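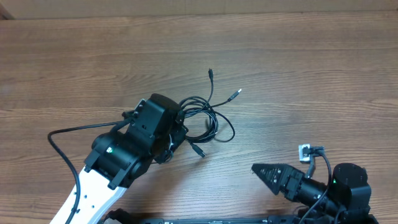 Trindix two-arm bench kit, notes after the first month of use. Posting as a thread so I can find it again. Bought at list price, no contact with the vendor except two support tickets.

What ships: two arms, base rail, power supply, a head camera mount, one wrist camera. No table. The rail needs a flat top with at least one clear edge for the clamps. Clamp pads are thin. Add your own rubber.

Assembly took me 9 hours, including reprinting one cable clip and redoing the left shoulder after I put the spacer in backward. The manual shows the spacer from the wrong side in step 14. Support confirmed this in a day and sent a corrected page.

Joint calibration is a script. It moves each joint to its stop, backs off, and writes an offset file. Run it with the grippers open. The file is plain text and survives a firmware update, but back it up anyway.

Repeatability, left arm, no payload, same point approached from the same side: good enough for cable work, not for connector insertion. Approach from the other side and you see the backlash, mostly in the elbow. The vendor page gives one number for both cases.

Cable tasks are why I bought it. Coiled USB leads, separate one, lay it straight, plug end to the right. Loops are the hard part. The gripper closes on two strands when you wanted one and the policy has no idea.

Tapered fingertips do better on single strands than I expected. The teeth hold a cable jacket without much force. On flat plugs they tend to roll the part. Poonam Sengar has a padded tip design that fits the same screws, going to try it next.

Wrist camera: fixed focus, usable at working distance, poor once the fingers are nearly touching the table. Exposure hunts on glossy black cable. Lock it manually before you record anything. The setting resets on power cycle, so put it in your startup script.

Logged 521 episodes so far. Threw out the early ones where the two camera streams drifted apart. The sync fix is in the September firmware and it does work. If your unit came with the older build, update before collecting.

Actuator heat: the left shoulder throttles after long holds with the arm extended. Software reports it as "load warn" and slows down without stopping. Watch the log, the motion looks almost normal.

Reply to Kiran Sisodia: no, the spare gripper set is not included. Lead time on mine was three weeks.

Would I buy it again for cable handling, yes. For anything with tight insertion, no. Padded tip results when I have them.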